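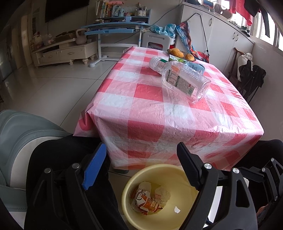
Chapter 4
Skins, Wrappers and Bottles: What Keeps Food Food

When I started teaching this course, I skipped packaging altogether. I figured my students wanted to hear about taste and nutrition and maybe a little about farming, and that nobody would sit still for an hour on plastic film. Then one March I was short a lecture, so I brought in a bag of my own kitchen trash (rinsed, I promise!) and dumped it out on the front bench. We ran 15 minutes over, and people were still arguing in the hallway.

So now it gets a whole chapter. By the end of it you should be able to pick up almost anything in your kitchen and tell me what its outside layer is there to do, what it lets through, and what happens to the food once that layer is opened.

4.1 Four things that spoil food

Food goes bad in lots of ways, but the outside causes mostly come down to water, oxygen, light and living things. A cracker goes stale by taking water in. A loaf of bread left out on the counter dries at the surface. Cooking oil slowly reacts with oxygen and starts to smell like old crayons, and it gets there faster on a sunny windowsill. Molds and bacteria need a way in, plus enough water to grow once they've arrived.

A good barrier is matched to the food. My friend Christos Koutsoukos spent years running the packing line at Eichhorn, a small dried fruit company, and he used to tell me that the worst complaints came in after they switched to a thicker bag. The fruit was going into the bags a bit too damp, and the old thin film had been letting that extra water out. The new film held it in -- and up came the mold. Same fruit, better bag, worse result. We'll come back to the Eichhorn bags in 4.5, where you'll work out how much water was trapped.

4.2 The package that grows on the tree

Plants were in this business long before we were. Think about an orange or a bell pepper or an apple. The outermost layer of each one is a thin waxy coat called the cuticle, and its main job is slowing down water loss. Scrub an apple hard in hot water and you'll take some of that wax off, and a few weeks later you'll see it wrinkle sooner than its neighbors.

The cuticle isn't perfect, and it can't be. Fruit is alive after it's picked. It keeps taking in oxygen and giving off carbon dioxide and water, a process called respiration. Some of that traffic goes through tiny pores, and a fair amount of water can also leave through the scar where the stem was attached.

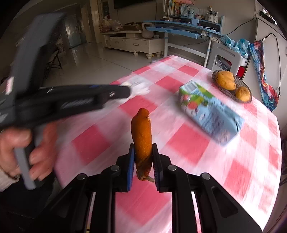
Figure 4.2 Glossy, dimpled skin, with a short dry stem at the darker, wrinkled end.

Nicks matter too. A break in the skin gives mold spores a door, and the damaged cells underneath give them something to eat. Ferhat Bozkurt, who co-teaches the lab section with me, has students make one shallow cut in each of 15 lemons and leave another 15 alone. You'll do your own version in Lab 4A, so start saving a shelf in the fridge now.

Before you go on to 4.3, find three foods at home with three different kinds of outer layer and write down what you think each layer is keeping in or out. Keep the list -- you'll be correcting it later.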